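Kitchen robots still slow at the fridge, simulation trial finds

1 May 2025

A two-armed robot can be taught to open a refrigerator in a simulated kitchen, but not yet at a speed or reliability that would suit a paying household, according to results released by the automation firm Clindia.

The company ran 400 attempts at basic kitchen chores in software. Doors were the main subject. A door has to be found, gripped and moved along an arc that the controller must estimate for itself.
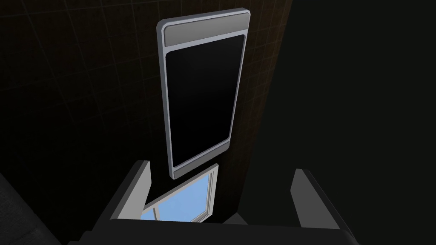 Gripper view in the simulated kitchen, fingers open.

Where the task was limited to opening one door, the arm succeeded in almost 50 per cent of attempts. Adding a second step, such as taking an item out, brought the figure down to 30 per cent.

"Reaching the handle is largely solved," said Vasanthi Herath, who led the trial. "Errors build up once contact is made. A few millimetres at the wrist become a lost grip at the end of the swing." 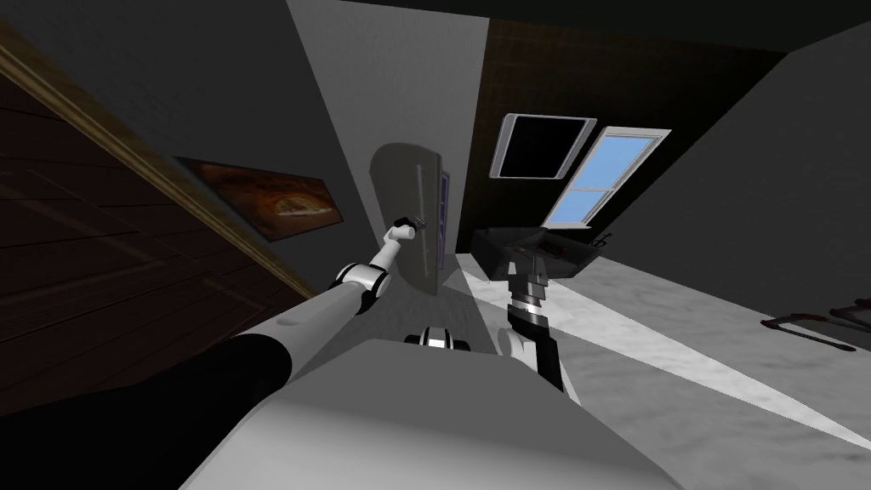 Handles and hinges

The controller, named Vuva, receives no model of the appliance in advance. It works from camera input and joint readings, and corrects its path as the door moves. Room layouts and lighting were changed between runs.
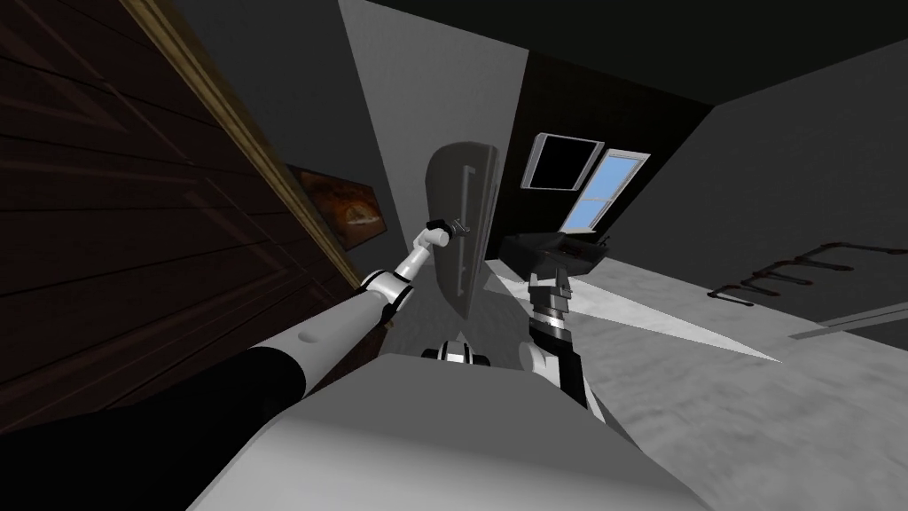
Failed runs were sorted by cause. Slipping off the handle was the most common, followed by the arm reaching a joint limit with the door part open. Collisions with nearby walls came third.

Darren Penrose, an engineer at the appliance maker Gerlach, said the shop floor would see benefits sooner. Fixtures there stay put and a stoppage can be cleared by staff. 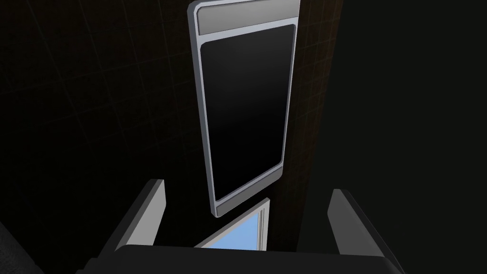 Simulated contact remains a weak point. Friction and seal resistance are simplified, and Herath expects lower scores on hardware. Tests on five physical kitchens are due to begin in July.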